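Crop Storage and Quality
Lecture 2: Water loss, dormancy and curing in bulb crops
Hedvig Sæther
Handout issued January 12, 2018

Read these notes with the Cumlow store records, which are in the course folder. Leafy crops are dealt with in the next lecture and are mentioned here only for contrast.

1. What is being stored

An onion bulb is made up of swollen leaf bases fixed to a short, flattened stem called the base plate. The outer leaf bases dry out and become the skins. The inner ones stay fleshy and hold water and sugars. In garlic the arrangement is different. Each clove is a side bud with one thick storage leaf and a dry protective leaf around it, and the cloves sit together on a shared base plate inside several dry sheaths.

Both are living tissue. They respire, lose water and will in time sprout. Storage slows these processes, and the store manager's task is to slow all of them together. A setting that is good for one may be bad for another, and most of the questions on the problem sheet come down to this.

2. Water loss

Water leaves the bulb as vapour. The rate depends on the difference in vapour pressure between the tissue and the air of the store, on the surface area, and on the resistance of the skin. The air inside the fleshy tissue may be taken as saturated at the temperature of the tissue. The air outside is usually drier.

It follows that relative humidity on its own is a poor guide. Air at a given relative humidity has a greater drying power when it is warm than when it is cold. Students often read two humidity figures from two stores at different temperatures and compare them directly. Convert both to vapour pressure first.

Worked case: a sample weighs 1,000 g when it goes in and has lost 200 g when it is taken out. The loss is one fifth of the starting weight. Part of this is water and part is carbon lost in respiration. Weighing alone cannot separate the two. To do so, take the dry matter at both dates and work out each part from the difference.

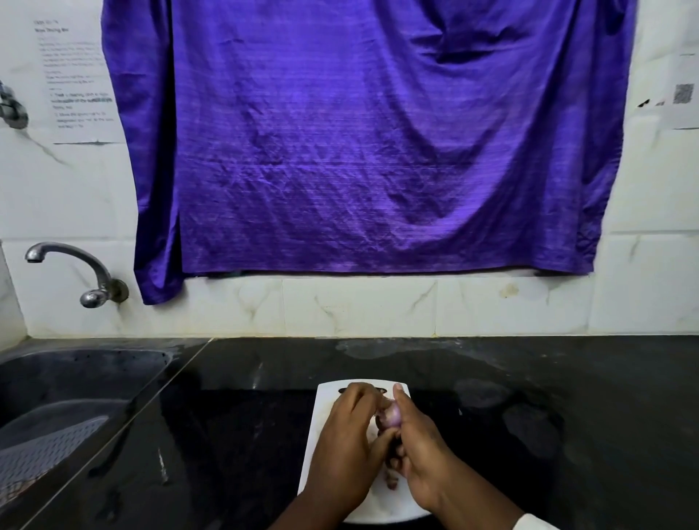 The skin supplies most of the resistance. A bulb with a full set of sound, dry skins loses water slowly even in fairly dry air. Where the skins are split, rubbed or missing, the fleshy leaf is exposed and the rate rises sharply. Surface area matters as well. Small bulbs have more surface for each unit of weight, so mixed lots should be graded before any comparison is made. The neck and the base plate are weak points in both crops and should be examined separately.

3. Curing

Curing is the drying of the neck and outer skins after harvest. It closes the route by which neck rot fungi enter and it sets the colour of the skin. It may be done in the field in settled weather or in the store with forced warm air.

In the Cumlow trial the crop was lifted in August and cured under cover. The cultivar was Rorari. Two things went wrong and both are instructive. Air was blown through the stack from one side only, so the near boxes were finished well before the far ones. The fans were then stopped on the strength of a reading taken from a near box. Samples should be drawn from the last position the air reaches.

A neck is taken as cured when it is tight and dry and does not slide when rolled between finger and thumb. This is a crude test, but it agrees well enough with measured moisture content to be used every day. Do not cure for longer than needed. Skins that are too dry become brittle and are shed in handling, and the benefit is lost.

4. Dormancy and rest

Two terms must be kept apart. A bulb is at rest when it will not sprout even in favourable conditions, the block being internal. It is quiescent when the internal block has gone and only the conditions are holding it back. Rest ends gradually, and there is no outward sign at the time.

The response of sprouting to temperature is not a straight line. Both very cool and warm stores hold sprouting back, while the range between them, which includes many domestic refrigerators, encourages it. A lot that must be moved from a cold store to a warm one should pass through the middle range quickly. Condensation is the other hazard of such a move. If the surface of the bulb is below the dew point of the new air, water will form on it, and wet skins allow moulds to grow.

To judge the stage reached, cut the bulb lengthwise through the base plate and measure the sprout against the length of the storage leaf. The ratio is more useful than the sprout length alone, as it allows large and small bulbs to be compared.

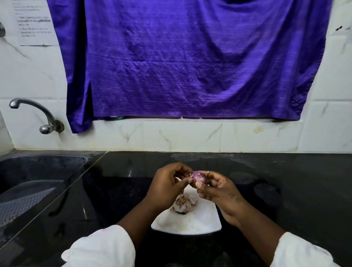 1,034 words

5. Damage and flavour

The sharp smell of cut garlic is not present in the whole tissue. The precursor, alliin, and the enzyme that acts on it, alliinase, are kept in separate parts of the tissue. Cutting or crushing brings them together and allicin is formed. Heat destroys the enzyme, so garlic cooked whole is mild. In onion a related enzyme system produces sulphenic acids, and a second enzyme turns one of these into the compound that irritates the eyes.

For storage work the point is that bruising starts the same reactions without breaking the skin. A strong smell in a closed store should be treated as evidence of damage or rot and the boxes opened.

6. Practical class

The class meets in the Magnusson laboratory. Each pair will receive one Stitis logger and a tray of graded bulbs. Record temperature and humidity at the logger's fixed interval, and weigh the tray at the start and end of the session. Keep the raw readings. Marks are given for the conversion to vapour pressure and for a clear statement of error in the weighings.

Problem sheet 2 is to be handed in at the start of the next practical. Show units at every step.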